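4. Preparing the work surface

The Flokix sorting kit has a white board, one organizer box with a hinged lid, and a sheet of blank labels. Do all sorting on the board. Small parts are hard to find on wood grain or carpet.

4.1 Laying the board

1. Clear the table and wipe it down. Let it dry.

2. Lay the board flat on the table, white side up. The board may be slightly larger than the table. A narrow strip of table showing along the far side is acceptable.

3. Press on each corner in turn. If a corner dips, slide the board toward the opposite side and try again.

4. Wipe the board with a soft cloth and plain water. Do not use scouring powder. Scratches hold dust and make small dark parts harder to pick out.

5. Look across the middle of the board from a low angle. The surface should be plain and pale, with no crumbs, grit or leftover label backing.
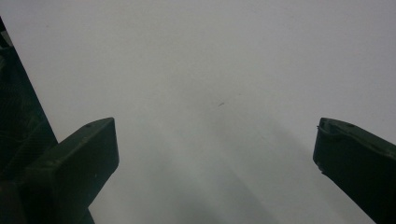
Reader comment, 20th March: I skipped the wiping at first and kept mistaking specks of dirt for 2 mm washers. A damp cloth before every session fixed it. Could you also say how to get label glue off? Mine has a patch in one corner that won't budge.

For label glue, lay a warm damp cloth over the patch for about 50 seconds, then rub with a fingertip. Repeat as needed. Jovgate cleaning wipes may also be used on the board. Keep them away from the organizer box, as they can cloud clear plastic.

CAUTION: Do not lean on any part of the board that extends past the table. The board can tip.

4.2 Placing the organizer box

1. Set the box on the left portion of the board. Leave the right side free for loose parts. If you prefer to work the other way around, reverse this and all later steps.

2. Turn the box so that the lid opens away from you.

3. Open the lid and tilt it back toward the far side. Do not force it past the point where it stops.

4. Check that you can reach every compartment without brushing the lid with your sleeve.

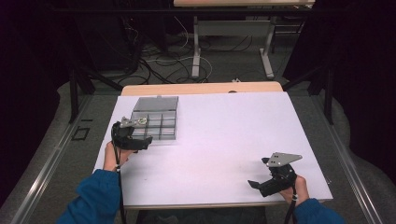

5. Pour a small batch of parts onto the free side of the board. Up to 200 small screws is a workable batch. Larger batches roll into each other and take longer to sort.

6. Fill the compartments nearest the hinge first and work toward the front edge.

NOTE: Do not fill a compartment above its dividers. Parts will move into the next cell when the lid is closed.

7. Close the lid and press along the front until it clicks. For labeling, see section 5.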